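Handheld gripper data: how many takes per task before you move on?

kbirhane
Posted Tuesday, 7:40 pm
Hi all, long-time reader and only an occasional poster, so bear with me. We're gathering two-handed demos for a tidying policy at Udano, and we've got 300 good takes in one room. My question is whether I should keep going to 600 in the same spot or pack everything up and start over somewhere else. Hiwot wants to move and I want to stay, and we've been going back and forth over lunch for days (very politely!).

malex_hands
Stay put, I'd say. Our first policy at Malex was trained on 200 takes spread across too many rooms, and it was mediocre in every one of them. Get one place solid and then branch out. Also, could you post a couple of views from your setup? It's hard to say much about variety without seeing what the cameras see.

kbirhane
Sure, glad to. Same room for both. 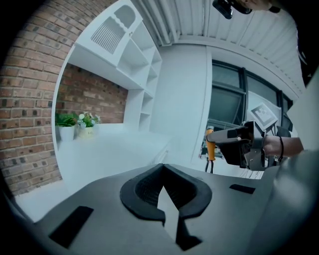
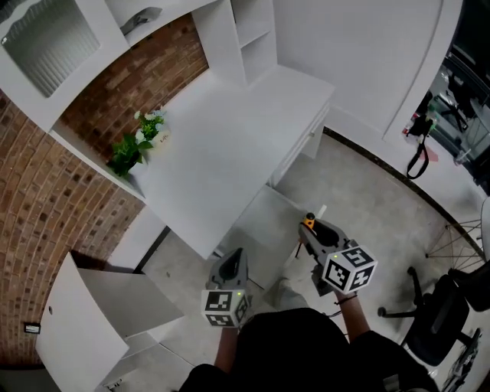
First one is from a gripper, second is the head view with both marker cubes showing.

hiwot_b
Hi, I'm the Hiwot in question! I still think we should move. Look at how much brick there is in both of those. I love that wall, but I worry that the policy will learn the wall along with the task, and then we'll take it to a plain painted kitchen and it will fall to pieces.

malex_hands
Fair point, although I'd try changing the desk height and where you stand first – it's an afternoon's work and you keep your calibration.

Baltazar B
I'm with Hiwot on this one. We stayed in one room until December and regretted it all through the next round. My other two cents: in the head view, the cubes are nice and clear, but do check your tracking on the takes where one hand crosses over the other. We threw out a whole morning of ours over that, and it still stings a little.

kbirhane
Thank you both, this is a real help. Maybe we'll do 3 rooms with 200 each, which gets me my 600 and gets Hiwot her painted kitchen. I'll check the crossed-hand takes tonight.

hiwot_b
I can live with that. I'm picking the kitchen, though.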